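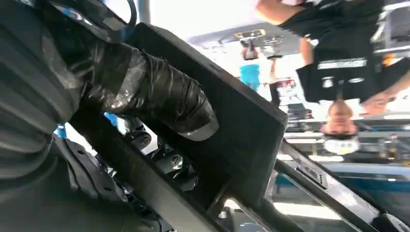
Rooms and Workspaces

The Derngate shared workroom, September
Words and pictures: Kanako Kuroda

Black T-shirt, white logo patch across the chest, lettering too soft to read. One hand open, fingers spread.

I was told the Derngate room had been "transformed" over the summer. I've been told that before. The last transformation was a new sign on the door and a key rack that fell down, so I went in with low expectations and a list of the things people had promised me.

The main promise was the Havby system. Every tool gets a marked spot, every spot gets a label, and everything goes back before you leave. It works well in the brochure, where the tools all seem to be the same size and there's always a free spot. In a room shared by 19 members, I'd want to see it in February before I believed a word of it.

Then there's the matter of storage. The old Uibo cabinets are staying, which I'm glad about, although the plan calls them "temporary" for the third year running. Each member gets one shelf. If your project is bigger than a shelf, the plan suggests you take it home between sessions. Whoever wrote that has never carried a half-glued chair onto a bus at 8 in the evening.

The Wundico lamps are supposed to fix the light. Maybe they will. Members who do small work have asked for better light for as long as I've been coming, and what they mostly wanted was to be able to move it. I asked if the new lamps move. "Within reason," was the answer.

I did like one part of the plan, which is the change to the hours. Evening sessions now start at 6 and the last half hour is set aside for cleaning up. It used to be the last five minutes, with everyone looking for a coat. Two people have already asked me whether the half hour is optional. It isn't, according to the notice, but the notice also says the sink is for hands only, and I've seen the sink.

More from this room will go up when the shelves have been lived with for a few months. If the labels are still on by then, I'll say so.

Next gallery: Kitchens and Back Rooms
Back to Rooms and Workspaces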